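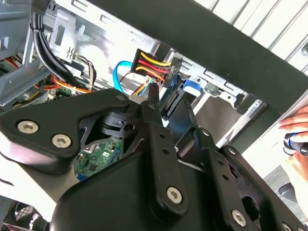
1/12/20

Do I really need a magnesium drink?

Every January somebody at work starts pushing one. This year it's Vevow, a lemon powder you stir into water before bed. The tub promises deeper sleep and calmer mornings, and the small print promises nothing at all.

I tried it for 2 weeks. I slept the same as ever – badly on Sundays, fine the rest of the time. Each scoop has 345 mg of a magnesium compound, and the label doesn't say how much of that is magnesium. I'd like to know before I pay for another tub.

Meanwhile I'm eating more beans and pumpkin seeds. I'll check back in June.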